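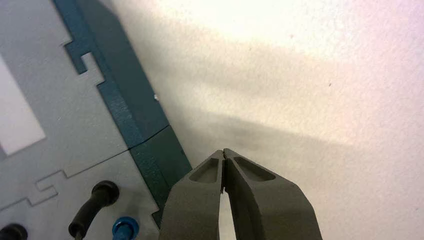

Gornavstead Makers Board > Enclosures and Panels > Teal edge strip on gray panel, seam between segments

kerf_offset
Original post

Looking for opinions on a seam. The box is the Amundsen pattern in the larger size: light gray flat panel, dark teal edge strip, the two joined along a stepped tab-and-slot line. The strip comes in segments that butt end to end. Where two segments meet there is a thin dark line across the teal.

The tabs between gray and teal seat fully. I ran a fingernail along the whole stepped boundary and it does not catch. At the butt joint between segments it does catch, slightly, on the top face. The outer edge feels flush.

What I have tried so far:

Pressing the strip home with a padded block, working from the middle outward. No change.
Swapping the upper segment for the spare. Same result with the spare.
Leaving the box clamped overnight. The line was the same in the morning.

No adhesive anywhere yet. The instruction sheet from Jollmont says the strip can be left dry or bonded, and gives no figure for an acceptable gap. Before I bond it I would like to know whether the line should be there at all.

dogbone_fillet
Reply

Some line is normal. Two square-cut ends on a dark part will always show one, and teal shows it more than the gray does. The step you can feel is the part worth chasing. Is it the same height all the way across the strip, or does it taper?

A constant step means one segment is sitting high. A taper means it is twisted in the slot, and the usual cause of that is a burr on one tab shoulder.

kerf_offset
Reply

Tapers. Flush at the outer edge, highest at the gray side.

dogbone_fillet
Reply

Then it is a burr or a bit of swarf under a tab. Pull the segment, look at the inside corners of the nearest slot in the gray panel, and clean them out with a square needle file. One light pass per corner. Do not file the tab itself, the tab is what sets your alignment.

flatpack_heretic
Reply

I disagree with filing anything. These parts are molded to a nominal fit and the slot corners have a small radius on purpose. If you square them off you lose the support at the root of the tab, and the strip starts to rock. I did that to a Pallora lid and had to bond it just to keep it quiet.

What I would check first is the order of assembly. The strip segments are meant to go on before the far side of the box is closed. With the far side closed the panel is already bowed a little, and the last segment has nowhere to go except up.

dogbone_fillet
Reply

The radius in the slot is smaller than the chamfer on the tab, at least on every one I have measured. There is clearance in the corner. Removing a burr from the corner does not touch the bearing surface. Filing past the burr would, I agree, which is why I wrote one light pass.

Assembly order is a fair point.

kerf_offset
Reply

I closed the far side first. The sheet shows the strips going on in step 14 and the far side in a later step, and I had them reversed. I took the far side off, reseated the segment, and the step at the gray side dropped to where I can only just feel it. The dark line is still visible.

There is also a tiny white spot on the teal. I cannot decide whether it is debris or a chip.

mitre_and_regret
Reply

Wipe it with a damp cloth. If it moves, it was debris. If it stays, look at it under a loupe with light from the side. A chip has a shadow on one edge, a stress mark does not.

Leave it alone if it is a stress mark. Sanding makes it larger. People reach for 400 grit and end up with a pale patch the width of a thumb on a part that had a spot nobody else would have found.

flatpack_heretic
Reply

Agree on the sandpaper. Dark colored plastic does not come back from it without polishing the full face.

kerf_offset
Reply

Will check the spot tonight. Second question while the thread is open. The main run of teal ends at a short square piece, separated from it by another thin seam. On mine the square reads darker than the run. The sheet lists the square under part 351 and the long segments under a different number, so I assume they come out of separate molds. Has anyone had a matched pair? I would prefer not to paint.

It was sitting on a white stippled surface under fairly warm light when I noticed the difference, so I do not fully trust the color judgment either.

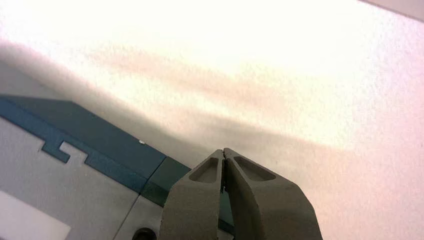 mitre_and_regret
Reply

Mine differ too, and the difference gets smaller under the daylight lamp. Turn the box a quarter turn and look again before ordering anything. A small piece that sits at a slightly different angle to the light will read as a different shade even when the material is the same. If the square is darker from every direction, then it is the batch.

dogbone_fillet
Reply

Or swap the squares between corners. If the dark one stays dark in its new position, you have your answer, and it takes less time than setting up a lamp.

flatpack_heretic
Reply

Swapping them means pulling four tabs that are currently seated, on plastic that does not enjoy being pulled. I would do the quarter turn first. The squares on the box I built in February were a loose fit after the second removal and I ended up bonding them.

dogbone_fillet
Reply

Loose after two removals sounds like they were levered out from one end. Push from behind, both tabs at once, and they survive it. I have had a test piece in and out all winter.

kerf_offset
Reply

Quarter turn done. The square is still darker than the run, though by less. I will leave it.

The spot did not move with a damp cloth. I do not own a loupe, so it is staying as well.

Remaining question is adhesive. The seam between segments closes under finger pressure and opens a little when I let go. Dry or bonded?

mitre_and_regret
Reply

Bonded, at the butt joint only. Solvent cement on a fine brush, applied from the inside face so nothing wicks out onto the teal. Keep it 2 mm back from the visible edge. Leave the tabs dry so the panel can still come off.

flatpack_heretic
Reply

Dry. If the joint opens when you let go, the panel is still under some load, and bonding it moves that load to the next joint along. Loosen the whole side, reseat from the corner with the square piece and work back toward the seam. Most of the gap goes away.

mitre_and_regret
Reply

That works if the gap is from assembly. If the segments are short by a hair you can reseat them all week. Measure both against the slot spacing before you decide.

kerf_offset
Reply

Reseating from the corner first, then calipers. If the two segments come up short against the panel I will bond the butt joint from the inside as described. Thread can stay open until I have the numbers.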